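Woltstead Bench Cell Set-up Guide
Section 6: Comparing grippers on the two-arm cell

6.1 Before you start

This section covers fitting, checking and comparing grippers on the two-arm cell. It assumes you've finished Section 4 (mounting the arms) and Section 5 (controller and network), and that both arms home without faults.

You will need:
the hex key set supplied with the cell
the gripper pair you want to test
a soft cloth
the comparison sheet from the back of this guide, or your own copy of it

Fit the same model of gripper to both arms. Mixed pairs will run, but the controller applies one set of grip limits to both sides and the results are hard to read afterwards. If you must run a mixed pair, write this at the top of the sheet.

CAUTION: Switch off arm power at the controller before you touch a wrist. Stopping the program from the screen leaves the joints energised.

6.2 Fitting the grippers

1. From the Service menu, choose Park. Wait for both arms to settle, then switch off arm power.
2. Support the wrist with one hand and undo the flange screws. Keep the screws with the old gripper; the Donati flange uses a different length from the Flestetti one.
3. Unplug the gripper lead at the wrist. Pull on the plug body, never on the wires.
4. Offer up the new gripper with its locating pin in line with the slot in the flange. It should seat flat by hand. If it rocks, take it off and clean both faces with the cloth.
5. Fit the screws finger-tight, then tighten them in opposite pairs.
6. Plug in the gripper lead and press it back into its clip.
7. Repeat for the other arm.
8. Move each wrist by hand through its full travel and watch the cable sleeve. It needs enough slack to follow the wrist without pulling on the plug.

NOTE: The sleeve is the part most often fitted wrongly. A loop that looks generous at the park position can still go tight when the forearm is stretched out. Check it there as well.

6.3 Telling the controller what's fitted

1. Restore arm power and wait for the ready tone.
2. Open Tools, then Gripper, and choose the model from the list.
3. Set the grip limit to 70 per cent for the first run. You can raise it later, but go back to this value whenever you change models.
4. Run Open/Close Test on each side. The fingers should meet without a click or a bounce.
5. If the screen shows fault 643, the finger position has been lost. Open the fingers fully from the same menu and run the test again. If the fault comes back, check the lead at the wrist.

6.4 Choosing test objects

Rigid blocks are fine for a first check and tell you very little after that. Most grippers on the market will pick up a block. Use objects that bend, slip or catch on their neighbours, and keep the same set for every model you compare.

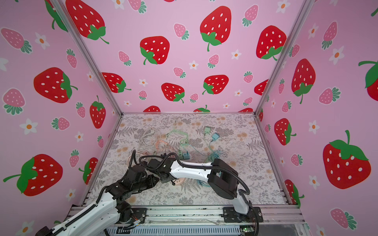

Soft, loose items show up differences between fingers sooner than anything else, and they're worth setting out early in a comparison. Charging cables in several colours, spread over the floor of the cell with their plugs and charger blocks among them, give both arms something to work on close together. Choose colours you can name without confusion on the sheet -- a mint-green cable and a light blue one are easy enough to tell apart in a note, and you can write down which the gripper was sent for and which it came up with. Leave the cables tangled for the main runs.

6.5 Running the comparison

1. Lay out the objects and take a still from the cell camera so the layout can be repeated.
2. Load the routine Pick and Part. One arm takes hold of the target while the other moves its neighbours away.
3. Run the routine 2 times without changing anything. Treat the first as a warm-up and record only the second.
4. On the sheet, note any drop, any pinch that took in more than the target, and any stop called by the operator.
5. Park the arms, reset the layout from the still, and change grippers as in 6.2.

CAUTION: Keep hands out of the cell while a cable is held between the two arms. If a gripper lets go, the free end can whip.

NOTE: Wrists working side by side can block each other from the camera's view. If the target is lost partway through a pick, move the camera mount along its rail and redo the still before you record anything.

6.6 Keeping the results

Save the run log under the gripper model and the operator's initials. Sites using the Grernport controller can export it straight from the Log page; on older controllers, copy it across by USB stick. Questions about the comparison sheet go to Geetha Warrier, and spare flanges and screws can be ordered through Remo Rizzi.

Continue to Section 7 for camera alignment.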